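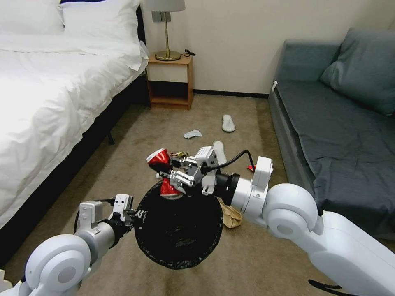 Landlord's bin store is locked, where does bedroom and kitchen rubbish go in the meantime?

Posted in: Renting and Shared Houses
Viewed 488 times

plurkis_lane
I rent a room in a shared house managed by Dimitriou Lettings. There are 5 of us. Until March we had a wheelie bin each for general waste and recycling in the side passage. The agent has now put them all in a store at the back with a keypad on it, and the code we were given doesn't work. I have rung twice and been told it will be passed on.

Meanwhile everybody is keeping rubbish in their rooms. The kitchen bin was full by the second day. I have started splitting mine into cups and cans in one bag and everything else in another, but I don't know if the council here takes plastic cups at all. The leaflet only mentions bottles, pots, tubs and trays.

Two things I'd like to know. Can the agent lock the bins away like this when the tenancy agreement says we have use of them? And is it worth sorting plastic cups or should they just go in with general waste? I don't want to fall out with the agent as my contract is up for renewal soon.

Vonura
On the first point, look at the wording in your agreement. If it lists the bins or the side passage as part of what you rent or share, then the agent should be giving you access, and a code that doesn't work isn't access. Stop ringing and send an email. Say when the bins were moved, that the code fails, and that you need a working one by a date you choose. Ask the other tenants to put their names to it as well, so it doesn't look like one person complaining. Keep it short and polite.

If you hear nothing, the council's private housing team is the next step. Shared houses often need a licence and the licence conditions usually say something about storing and getting rid of waste. Ours sent one letter and the store was open within 3 days. You don't have to accuse anyone of anything, just ask what the rules are for your address.

Don't leave bags on the pavement while you wait. In our street the fine went to the tenants, and the agent would not pay any of it.

For the kitchen, put food waste in a small tub with a lid and freeze anything that will smell, such as meat trimmings. Dry rubbish can sit in a bedroom for a week or two without much trouble if it has been rinsed.

dimlight2964
Just take it to the tip. That's what I do.

Plirent
The tip is fine if you have a car, but some of them want proof of address and a booking, so check first.

On cups, it depends on the council. Mine takes clear ones and the yoghurt pot sort, but won't take the hard coloured party cups or anything made of foam. Turn the cup over and look for a number in a triangle. If your leaflet says pots and tubs, a cup with a 5 on it is often accepted, but I'd look on the council website, where there is normally an A to Z of items. If it isn't listed, put it in general waste. One wrong item won't matter much but a bin full of them can be left behind by the crew.

A cup that isn't cracked can be washed and used again, so the sturdier ones could stay in the kitchen cupboard.

plurkis_lane
Thanks. I've found the clause and it does mention the bins by name. Email sent this morning with all our names on it. The A to Z says no to cups, so mine are going in general waste.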